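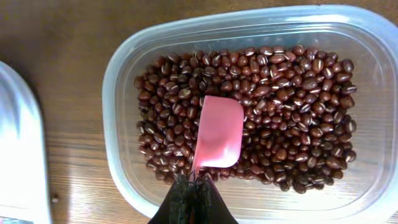
Beans and scoops: your questions

What are the small dark red ones?
Sold as adzuki. Pale stripe down the side is normal, not mould.

Can I use my own tub?
Yes. Clear plastic best, lid or no lid. Weigh it empty first at the Lerino counter, Teodora will write the weight on.

How much is one scoop?
Level scoop of the pink one is roughly 65 g. Heaped is anyones guess, so use the scales.

Do I leave the scoop in the beans?
Fine while you're filling. Not overnight please, it goes back on the hook.

How full should the tub be?
Not to the rim. Leave room round the sides or they jump out when you dig in.

Do they need soaking?
Short soak helps, 11 hours is plenty. Rinse, fresh water, then boil.

How long do they keep?
We say 14 months, dry cupboard. Older ones still cook, just slower.

Found a stone in mine?
Happens. Pick over them on a plate before soaking. Tell Zdenka Mladenović if theres more than one, she orders the sacks.

Next delivery?
February, mornings only.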